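Laundry Room Readiness Check – Can It Do the Wash Yet?
Site: Noldale, basement level
Inspector: Bence Dobos

1. Emergency stop within reach of a human. PASS. I stood next to it all morning.
2. Walkway clear. PASS after I moved my own coffee.
3. Labels on machine legible. PASS. The robot has no opinion on them.
4. Opens door without yanking. PASS, on attempt 10.
5. Arm clears door ring going in. PASS – slow enough to read a magazine by.
6. Finds the last sock. FAIL. See also March.
7. Checks pockets. FAIL. One pen, one casualty.
8. Folds fitted sheet. NOT TESTED. I can't do it either.

Overall: may load and unload with a person present. Vsevolod Vasylenko wants item 6 retried before sign-off, and I want a chair.

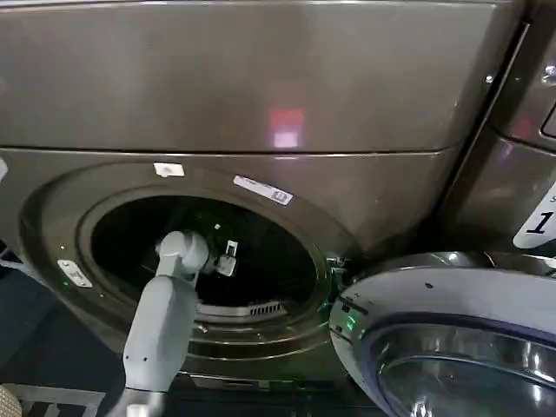
Retry of item 6 is set for 2 p.m., dark socks only.

Related checklists
Dish Rack Check, Kokkinos
Shop Floor Sweeping, Skullden

Contact: Gonero front desk, ext. 153 | Back to top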